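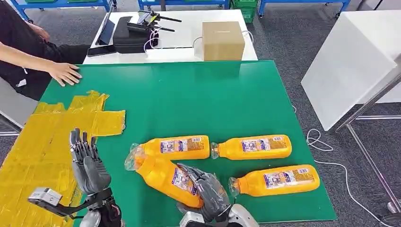 Idasholm Fallska Bench Mat, Green

Work surface covering for tables used to sort, label, inspect and pack bottled goods

The Fallska is a one-piece mat for flat work tables. It is intended for stations where filled or empty plastic bottles are laid on their sides, turned, checked and passed on to a carton. The mat covers the tabletop edge to edge and is cut to the table before shipping. It replaces loose pads and paper liners.

The standard color is green. Most labels in household and cleaning lines are printed on white, and most of the bottles are a strong solid color, so both stand out against it. Orange bottles in particular are easy to pick out under overhead lighting. Clear film is harder to see on any surface. At stations where the caps are covered with transparent wrapping, loose pieces should be cleared between batches.

Specifications

Depth: 1000 mm
Length: cut to order
Weight, standard piece: 13 kg
Maximum static load: 70 kg, evenly distributed
Color: green, both faces
Finish: low gloss
Corners: square, or rounded on request
Mounting: adhesive strips along the underside, or clamps at the table edge

The load rating applies to the mat on a flat, fully supported tabletop. It does not raise the rating of the table. Check the table plate before stacking full cartons at one end.

Surface behavior

The top face has enough grip to slow a round bottle but will not stop one on a sloping table. Level the table before the mat goes down. Bottles with a smooth body and rounded shoulders will still turn if pushed from the side, and this is normally wanted, as the label has to be brought face up for reading.

Barcodes can be scanned with the bottle lying on the mat. Because of the low gloss finish, a soft highlight may appear under a strong lamp. Move the lamp to one side if the highlight falls in the scanning position. Do not treat the surface with wax or polish.

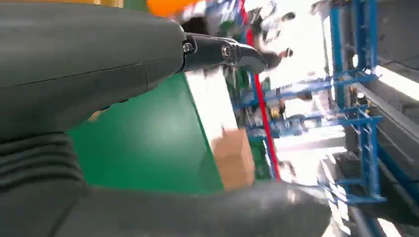 Station layout

Place the open carton beyond the far edge of the working area or on a separate stand, so that the mat remains free for bottles. Keep 300 mm clear along the near edge. Breneck corrugated cartons can be set down directly on the mat, but should be lifted and not dragged, particularly when the bottom flaps are stapled.

A second person may sit at a corner of the table to feed bottles in. Seated use needs no change to the mat, although rounded corners are more comfortable for a forearm resting at the edge. Specify them when ordering. They can't be cut cleanly on site without the template.

Fixing and tape

Adhesive strips are supplied with each mat. Surface tape may be used as well, for marking zones or for covering a worn area. Yellow gives good contrast with the green. Lay the strips flat, with the overlaps facing away from the direction of travel, and press the edges down with a hand roller.
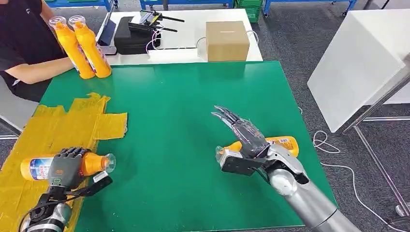 Tape with ragged or lifted edges should be trimmed or replaced, as a cap or the corner of a label can catch on it. Several layers over one area will produce a raised patch, and a bottle laid across the border of the patch will not sit level. Where more than two layers are needed, order a replacement section from the same cutting drawing.

Yüksel marking tape has been tested on the Fallska and comes off without residue when warmed. Other tapes should be tried on the underside first.

Cleaning

Wipe with a damp cloth and mild detergent. Rinse and dry before putting bottles back, especially those with paper labels. Avoid acetone and abrasive pads. Spilled product should be wiped up before it dries.

Ordering

State the table length, corner type and mounting method. For tables with cutouts or posts, send a dimensioned drawing. Cutting drawings are kept on file for repeat orders.

Technical contact: Annapurna Chowdary, Bench Surfaces, Idasholm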